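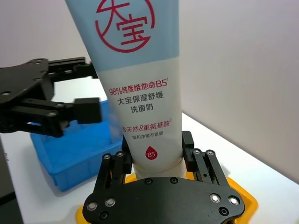
Wednesday, bench two

Third go at the toiletries sorting layout. Zoia wants tubes, jars and bottles each given their own bin before the shelf trial at Estura, and I still don't see what that buys us over one big box with dividers. I'll write down what I tried and let Margus argue with it.

Started with the Dabao facial cleanser. White and pale blue, big red 大宝 on it, moisturising and soothing according to the label, which also claims "98%纯度维他命B5". Ninety-eight per cent purity of the vitamin, I assume, and not ninety-eight per cent of the tube. There is a little superscript 1 after the claim. Austra says I should stop reading the packaging and log the thing. Logged: squeeze tube, cap down, goes with tubes.

The cap-down rule is Normunds's. His note says tubes "settle better" that way up and quotes 134 placements at Rallis, but it doesn't say what they were compared with. Were any done crimp down? I asked before lunch, no answer yet. Until I see the other half of the table I'm treating it as a habit.
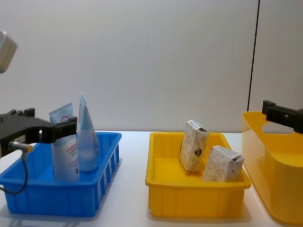 2 min read

Two tubes upright in the blue bin, crimped ends at the top, one white and one a pale see-through blue. The blue one comes up higher. Fine with two. My worry is what happens with one, when there is nothing for it to lean on, and with nine, when you can't get at the back row without knocking the front.

The colours I'm less sure about. We have a blue bin, a shallow yellow tray and a taller yellow one, and the sheet from Fladum just says "yellow" in two places. Which yellow? Dalia read it as the tray, I read it as the tall one. Either the sheet says shallow and tall or we buy something green. I've pencilled in shallow and tall for now.

Also not convinced by the shallow tray for anything that stands up. Good for flat things, combs and sachets, if we ever get any. The stock list has 78 lines and I found very few flat ones, so somebody should explain why a third of the table goes to them.

To do:
- crimp down, same tubes, same bin
- one tube alone in the blue bin
- get the Rallis table from Normunds, all of it
- ask Zoia if the bin order matters left to right or if it just got copied over

Margus, if you move the bins, write down where they were.

Flutent workshop notes | Contact the bench team | Back to top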